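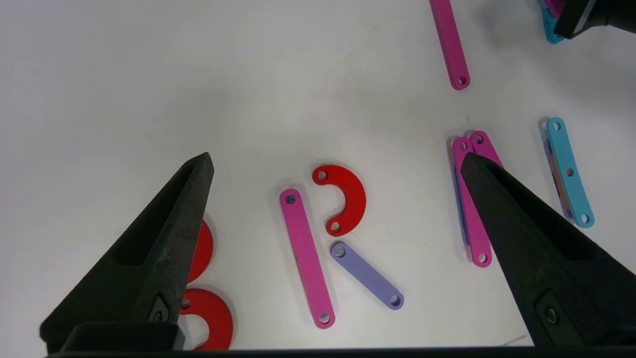 Flat plastic construction pieces on a white tabletop.

Washing Plastic Building Pieces
Lorngate Toy Library, Member Guide, May 2019

Sets must be washed before they are returned to the library.

1. Take apart all joined pieces and place them in a mesh bag.
2. Fill a basin with 2 quarts of warm water and add a small amount of dish soap.
3. Soak the bag, then clean inside the holes with a soft brush.
4. Rinse under cold running water and spread the pieces on a towel to dry overnight.

Do not use bleach or a dishwasher. Cracked pieces should be handed to the desk in a separate envelope.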